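4.2 Dew, batteries and the observing log

The sky quality readings described in Section 3 were taken by the members of the Birnwood group on whatever nights the weather allowed, and the weather in Birnwood allows very little. Of the 412 readings in the final set, most come from late summer and early autumn, when the nights are long enough to be useful and not yet cold enough to keep sensible people indoors. We had hoped for an even spread across the year. What we have is a great deal of August, a fair amount of September, and a winter that could be written out on the back of an envelope.

Each observer was asked to take a reading with the hand-held meter pointed straight up, to wait a minute, and to repeat it until three values agreed to within a tenth of a magnitude. They were also asked to estimate the faintest star visible to the naked eye in the bowl of Ursa Minor. The two methods ought to track each other. At Baltach, the darkest of our sites, they do so rather well. At the car park site they part company, and we suspect the meter of being the more honest party. An observer who has driven 40 minutes to see a fifth-magnitude star is inclined to see it.

Dew was the main nuisance. The meter has a small lens at the front, and a misted lens reports a darker sky than the one overhead, so that for a while our best results came from our dampest evenings. Once this was noticed (the site in question was a water meadow, and had appeared to rival the Atacama) we asked everyone to check the lens with a red torch before each set and to write down whether it was clear. Sets without such a note were kept but flagged. There are 112 of them. We re-ran the analysis in Section 5 with the flagged sets left out, and the slope of the trend hardly moved, though the error bars grew to a size that discouraged further questions.
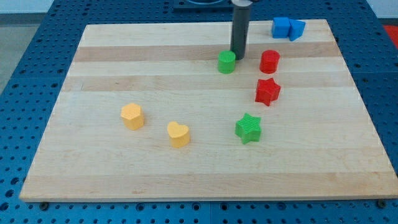
Figure 3. Laminated wooden board, bolted down at its near corners.

Batteries were the second nuisance. The meter fails gracefully, in the sense that it goes on giving numbers long after it should have stopped. Below a certain voltage these numbers wander upwards by a few tenths, and a few tenths is the whole of the effect we were looking for. From the second season onwards each observer began the night with a fresh battery and finished it by repeating the first reading at the first site. Where the two differed by more than the natural drift of the sky could explain, the night was thrown out. This rule cost us 22 nights, including the only properly transparent one of that November, which the first author had stayed up for and still mentions.

The observing log deserves a word, if not a kind one. The original form asked for cloud cover in eighths, which works well enough for people who have been taught to do it. Ours filled the column with "some", "bits", "going over" and, on one sheet, a drawing. We replaced it with a choice between clear, partly clear and cloudy, and allowed only the first into the main analysis. Thin high cloud is the exception that still troubles us. It can't be seen from a dark site at all without a moon, it brightens the sky over a town, and it dims the sky where there is no town beneath it. Satellite pictures helped for the earlier part of the night. After one in the morning we are relying on the observer's opinion of the Milky Way, which tends to fall as the thermos empties.

Moonlight was dealt with more simply, by excluding any reading taken with the Moon above the horizon. The Brallia site sits in a valley, and its observers asked whether a Moon behind the hill should count. It should. A hill hides the Moon from the observer but does nothing about the air above, and the meter was duly unimpressed by the local geography.

The Chege road lamps were switched to part-night running midway through the second season, with most of them going off at half past midnight. We didn't plan for this and can't claim any foresight, but it gave us a before and an after at two sites on the same evenings. Readings were therefore split at that hour for both sites, and the early and late halves are treated as separate series in all that follows. The change itself is taken up in Section 5.3, together with the sports ground floodlights, whose timetable we were never able to obtain.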